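The bottle at the back of the shelf

Every kitchen I have ever cooked in has had one. It lives behind the vinegar and slightly to the left of the oil, it is dark and a little sticky round the shoulders, and whoever bought it has long since forgotten which supper it was meant for. My mother's was so old that the label had gone the colour of weak tea. Mine came from Wattanapong, the grocer's two streets from our old flat, and it moved house with us wrapped in a tea towel.

I mention all this because I spent a good part of last November talking to people about sauce bottles, and I have seldom found a subject on which everyone was so ready to hold forth. Amnuay Chaimongkol, who ran the kitchen at Lovora for years before she took up teaching, keeps 2 on the go at any time, one for the pan and one for the table, and she won't hear of mixing them up. "The pan one gets greasy," she told me, rather sternly, "and then you hand it to a guest?"

She likes glass, and so do I. Glass has a proper weight to it, and you can see how much is left without shaking the thing by your ear like a child with a birthday parcel. A ridged cap is a kindness too, when your fingers are slippery with chicken fat and the rice is already on the plates.

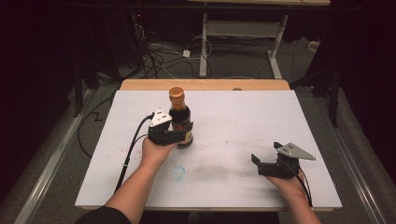 Dark brown sauce in glass, with a tan ridged cap and a yellow-and-white label.

The trouble is always the drip. It runs down from the neck, creeps under the label and leaves a brown ring on the shelf — and if you are as lazy as I am, the ring stays there until the bottle has to be prised off it. Amnuay wipes the neck every single time with a folded bit of kitchen paper. I have tried to copy her and managed it for most of a week.

What I do now is stand everything dark and sticky on an old saucer. It was my grandmother's, part of a set that came in a box marked Vodadora, and it goes in the washing-up on the days I remember. The shelf looks much better for it. I have also thrown out the Wattanapong bottle, after some hesitation, and bought a smaller one that we might really get to the end of, with dumplings to begin with and then whatever is in the fridge.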